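How Students Pick a Lunch Spot: My Project Report

So my topic was where people at school eat lunch and why they keep going back to the same place. I picked it because my friend Ekaette and I had been arguing over the courtyard all of September (she loves it, I think it's freezing) and I figured I could at least get a grade out of it!

I handed out 40 surveys during first lunch. I asked where you usually sit, who you sit with, and what would make you move. Ms. Tanoli told me to cut a question on what people eat, and she was right, it would have taken forever to sort.

The biggest answer by far was friends. People will put up with a wobbly table, a loud hallway, even the smell by the trash cans, as long as their group is there. Noise came up a lot too, mostly from ninth graders. A bunch of people said they'd try the workshop hall if eating was allowed in there, which surprised me.
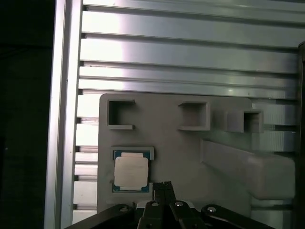
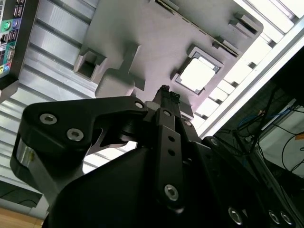 Metal parts in both photos, seen up close.

After the surveys I did 2 longer interviews. Babatunde has eaten on the back stairs since his first year and says he'd feel weird anywhere else. Ngozi moves every few weeks on purpose – she says it's how she met most of her friends, and now I kind of want to try it.

Some stuff went wrong. I only asked people at first lunch, so second lunch is missing completely, and I gave too many surveys to people I already know. My question on noise was also confusing (a few people wrote "yes" when I wanted a number from one to five).

If I did it again I'd ask in winter too, when the courtyard closes and everybody has to squeeze inside. Ekaette still says the courtyard is best. She filled out a survey and wrote that in capital letters.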